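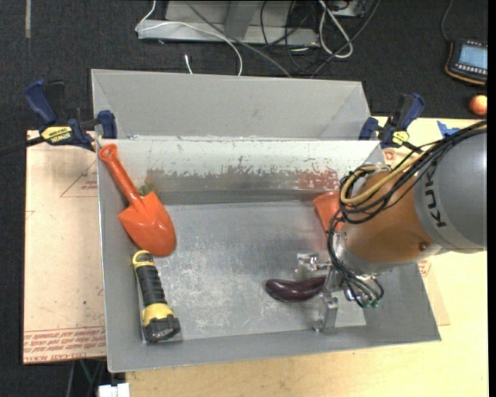

Supplement batch records: what changes in January

From January, athletes entered in tested divisions at the Skirholm meet will be asked to keep a batch record for every supplement they use in training. The record is a single page. It does not replace the banned substance declaration, which stays as it was, and it is not needed for ordinary food.

The reason for the change is contamination. A protein powder or pre-workout can contain traces of a substance that does not appear on its label. In most cases the source is shared equipment: a blender or filling line runs one product, is cleaned poorly, and then runs another. Raw material can also arrive at the factory already contaminated. The label is correct as far as the manufacturer knows, and the athlete still fails the test. Under strict liability the athlete answers for whatever is in the sample, however it got there. A batch record does not remove that liability. It does make it possible to trace the product and to send an unopened container from the same lot to a laboratory.

What to write down

Product name as printed, including the flavor. Flavors are often blended on different lines and should be treated as different products.

Lot or batch number. This is usually printed on the base of the tub or along the seam of the bag, near the expiration date. Copy it exactly, including letters and dashes. Ink-jet codes rub off with handling, so take the number when the container is opened.

Date opened and date finished. An estimate is acceptable for containers already in use.

Typical serving, in grams. Scoops are not a reliable unit. The Hesico group weighed level scoops from 15 tubs of creatine monohydrate last season and found that only 2 matched the stated serving to within a tenth of a gram. Powder settles in transport, and the density at the top of a tub differs from the density at the bottom. A kitchen scale that reads to a tenth of a gram is good enough.

Place of purchase. Keep the receipt or the order confirmation with the sheet.

Certified and uncertified products

Several certification programs test finished supplements against a list of banned substances. They do not all work the same way. Some test every lot before it is released for sale. Others test a sample of lots during the year and certify the product line as a whole. A logo on the front of the package does not tell you which system applies. Look up the lot number on the certifier's site and save the result. If the lot is not listed, treat the container as untested.

Certification covers only the substances on the program's test list, down to the detection limits of the method used. It says nothing about whether the product works, and it does not mean the dose on the label is sensible.

Categories that need more care

Single-ingredient products such as plain creatine, plain whey and plain caffeine tablets are simpler to trace and generally carry less risk. Products sold for fat loss, for raising testosterone, or as strong stimulants are the ones where undeclared ingredients turn up most often. Proprietary blends are a separate problem. The label gives the total weight of the blend but not the amount of each ingredient, so there is no way to fill in the serving column properly. Write the blend name and the total weight, and mark the line "blend."

Plant extracts can be listed under a common name, a Latin name or a chemical name. Check all of them against the current banned list. Some stimulants are permitted out of competition and banned in competition, and the time needed to clear them varies from person to person.

Results from the trial season

The Torinach and Vukadinović clubs ran the sheet on a trial basis. Between them they returned 67 sheets. The most common fault was a missing batch number, usually because the powder had been moved to another container. The second was the use of a brand name with no product name, which makes the entry useless for tracing. Doses were filled in well on most sheets, although a fair number gave scoops.

Following the trial, the form has been changed in two ways. The batch number column is wider, and there is a box to tick if the product was decanted. If you do decant, cut the code from the bag or photograph it, and keep it with the new container.

Storage of samples

Athletes are encouraged, though not required, to keep a small amount of each lot after it is finished. An opened sample has limited value as evidence, since it could have been altered, but it can help a laboratory decide what to look for. A sealed container of the same lot is much stronger. Where cost allows, buy two containers with the same lot number and leave one closed until the season is over. Store both dry and at room temperature, away from direct sun.

Medicines

Prescription and over-the-counter medicines go on the declaration form and not on the batch sheet. This includes inhalers, cold remedies and anything given by injection. If a medicine contains a banned substance, a therapeutic use exemption has to be in place before competition in nearly all cases. Do not stop a prescribed medicine in order to avoid the paperwork. Speak to the prescribing doctor first.

Blank sheets are available at the Skirholm weigh-in desk and with the entry pack. Bring the completed sheet to weigh-in. It will be checked for missing fields and handed back.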